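Why do clothes wrinkle? (and how folding helps)
by Abena Atinga

Pull a shirt out of the bottom of a drawer. Lines all over it, right? Those are wrinkles, and they come from tiny threads getting bent and staying bent.

What cloth is made of
Look really close at a T-shirt. Closer. See the little loops? That's knitting. One long thread looped through itself again and again, row after row. Jeans are different – they're woven, so threads go over and under each other like a basket.

Knits are stretchy. Loops can open up and close again. Pull a sock and let go – boing. Weaves don't stretch so much, and a sharp crease can stay in them for days.

So where do wrinkles come from?
Squashing! Plus time. Cotton threads are made of fibers, and inside the fibers are long, long chains too small to see. Bend the cloth and the chains bend too. Leave it in a heap with a pile of books on top and they settle down in there new shape. Warm and damp makes it worse, so a wet towel on the floor is bad news.

An iron works the same way but backward. Heat and steam let the chains move, the iron pushes them flat, they cool down flat. (Irons are for grown-ups. Really.)

Folding
A fold is a bend too, but you get to pick where it goes. A few neat lines and not a hundred messy ones. And it takes up less room, because a heap is full of air. All heaps start as a puzzle though – you have to find an edge first. 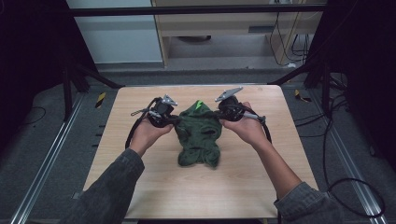 Finding the edge is the hard part of folding. Sleeves hide, and the hem gets tucked under. Dark green cloth all bunched up on a table has folds and shadowy pockets everywhere, so start at the top edge, one side each, and work outward from there. Then smooth it with flat hands, middle to sides.

Try it!
You need 2 old cotton T-shirts. Scrunch one into a ball, fold the other. Put both under a heavy book and leave them untill morning. Which one has more lines? Draw what you see.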